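Fivent Junior Robotics Club: How a Robot Learns to Sort Food

Information for students ages 8 to 12

The Fivent Junior Robotics Club meets at the Alvarado Learning Center. Each school year, 32 students take part in one large project. The current project is called Celirico, and its subject is sorting. This page explains what the students are working on and what new members can expect to learn.

What is sorting?

Sorting means putting things that belong together in the same place. People do it when they set the table or put away groceries. Most people do not have to think hard about it. A robot must be given every part of the job as a set of smaller steps.

In the Celirico project, the job is to sort fruits and vegetables onto two plates. One plate is pink and the other is green. Vegetables go on the pink plate, and fruits go on the green plate.

How do two arms share one table?

Each robot arm works from its own side of the table. At the end of each arm is a gripper, which does the work of a hand. A gripper has fingers that open and close. Students must decide how wide the fingers should open, where they should stop, and when they should close.
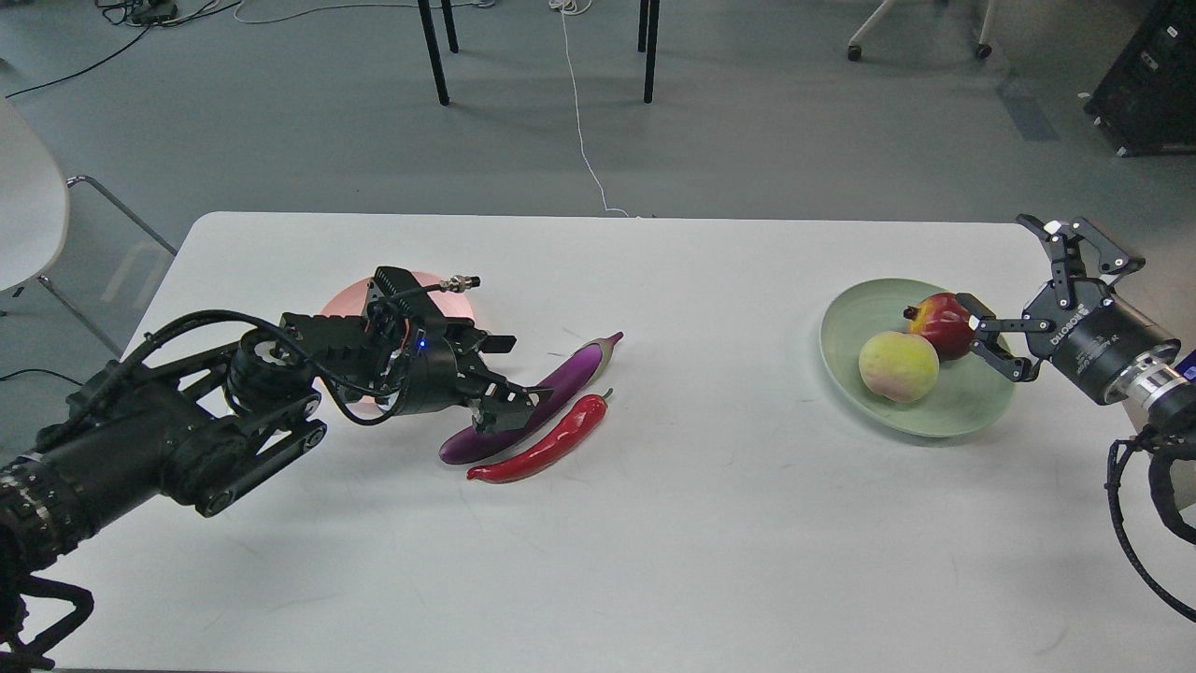
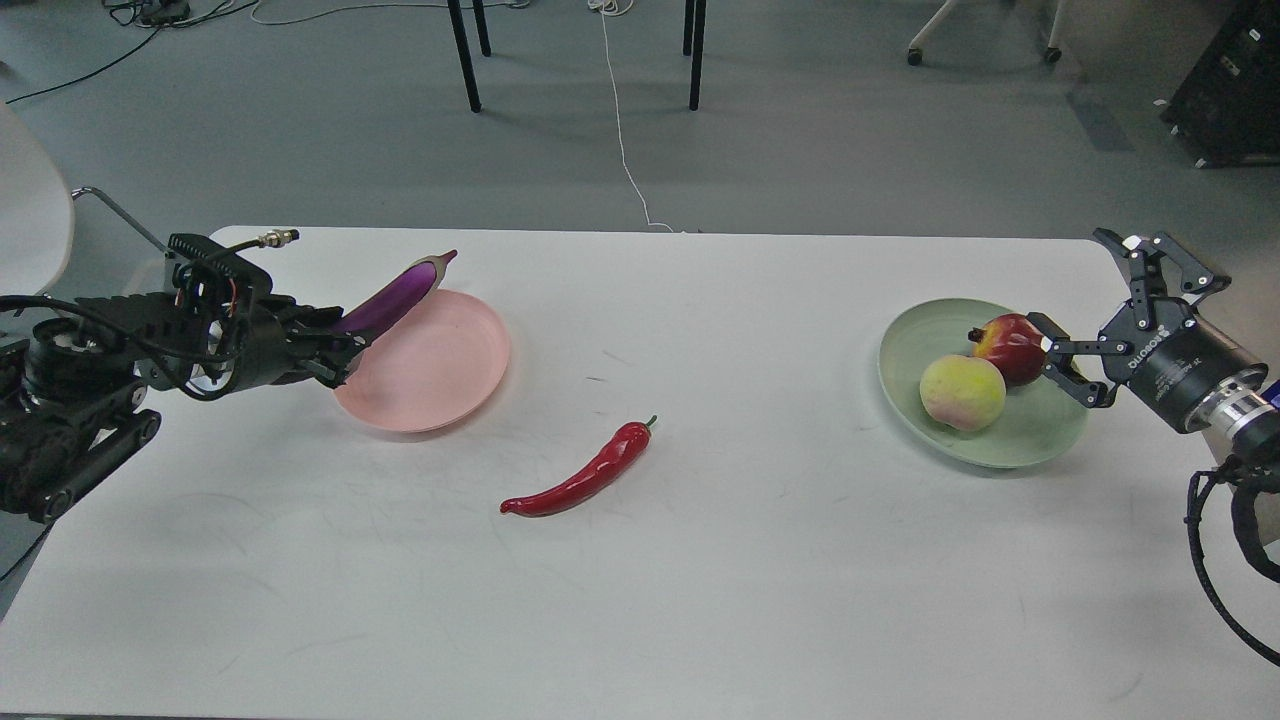 Students must also make sure that the arms do not bump into each other. Before any program is run, each team draws a map of the table and marks the area that each arm may use. An instructor checks the map.

Why is picking something up difficult?

Fruits and vegetables come in many shapes. A round shape can roll when it is touched. A long shape can tip or turn if it is held too close to one end. If the fingers close too early, they catch only air. If they press too hard, a soft item may be squashed.

For these reasons, students test one motion many times. Every attempt is written in the club logbook, including the attempts that fail. The logbook now holds 3765 entries. Teams read the old entries before they change a program.

What are the safety rules?

Students stay behind the floor line while an arm is moving. Long hair must be tied back. Only an instructor may turn on the power, and any student may call "stop" at any time.

How can students join?

No experience is needed. Application forms are available at the front desk of the Alvarado Learning Center and must be signed by a parent or guardian. The forms are due by 7 October 2026. Members who complete the project may show their work at the Vonduvano Student Fair in July.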